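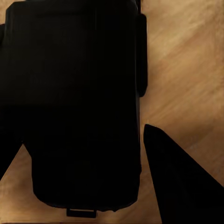

Oiling vs. hardwax on a birch tabletop – talk me out of it (or into it)

paula_oprea
So I finally finished gluing up the dining table I've been complaining about here since last spring, and now I'm stuck on the finish. It's birch, pretty pale, and I want to keep it pale. My neighbor swears by plain tung oil. My brother-in-law says hardwax oil or don't bother. I've got two kids who treat every flat surface like an art studio, so whatever goes on has to survive markers, spaghetti sauce and one very determined fork. I've sanded up to 180 and stopped there because I couldn't decide what came next. Help!

sandoval_e
Hardwax. Done. I put Rikska on our kitchen table 4 years ago and it still looks good. Two thin coats, and I mean THIN. Everybody puts it on like they're frosting a cake and then comes here asking why it's sticky. Also, 180 is plenty. If you go much finer the stuff has nothing to grab.

Orvokki K
I'm going to disagree with Eliseo a little (sorry, you know I love you). Hardwax is great but it will warm up birch more than Paula wants unless she gets one of the versions with a touch of white in it. The clear stuff turned my birch shelf the color of weak tea. Pretty, but it wasn't what I was after. Try it on a scrap first and leave the scrap in a window for a couple of weeks.

paula_oprea
Weak tea is exactly what I'm afraid of, lol. I do have offcuts, a whole bucket of them. Is the white version going to look painted though? I had a pickled oak thing in the nineties and I'm still not over it.

Orvokki K
No, it shouldn't look painted. It mostly cancels out the yellow. Stir it really well, the white sinks to the bottom of the can, and if you don't stir you get clear for the first half of the table and chalk for the second. Ask me how I know.

valtteri_h
Nobody's going to like this but: water-based poly. It stays pale, it's cheap, and markers wipe off it. You oil people act like it's a crime. I did a desk with Brolar satin, three coats, light sanding with 220 in between, and it's been through a teenager.

sandoval_e
It's a crime, Valtteri. And when it does get scratched you can't fix one spot, you've got to sand the whole top back. With the hardwax I just scuff the bad place with a gray pad, rub in a bit more and go make coffee.

valtteri_h
In 11 years on this forum I have seen you "just scuff the bad place" in your posts more times than I've scratched my desk.

roxana_g
Okay, ignoring the boys – Paula, did you do the underside? Whatever you choose, finish the bottom too. I skipped it on a maple top and by November, when the heat had been on a while, it had cupped enough that a pencil would roll to the middle. I had to take it off the base, flip it, finish the bottom and wait. It came most of the way back but never all the way.

paula_oprea
I hadn't even thought about the bottom! It's upside down on the sawhorses right now so I guess that's lucky. How are you all attaching tops, by the way? I bought figure-eight fasteners but the Arkwood plans say buttons.

roxana_g
Either one works as long as the top can move. Just don't run screws straight through the apron and crank them down. I like buttons, but I also like making buttons, so don't go by me.

Orvokki K
Figure-eights are fine on a table that size. Give them a bit of room to swivel, the recess wants to be a hair wider than you'd think.

valtteri_h
One thing we can all agree on, I hope: lay the oily rags out flat outside to dry, don't wad them up in the trash. They can heat up by themselves and catch fire. (With poly you wouldn't have this problem. Just saying.)

sandoval_e
He's right about the rags. Only the rags.

paula_oprea
Update: I did three test boards last night, clear hardwax, white hardwax and Valtteri's poly. The white is winning so far, the clear is lovely but too yellow already. The poly looks better than I expected and my youngest has asked if she can draw on it, so I'm letting her. I'll put them on the windowsill and come back in a couple of weeks. Bottom of the table gets its first coat as soon as I've picked.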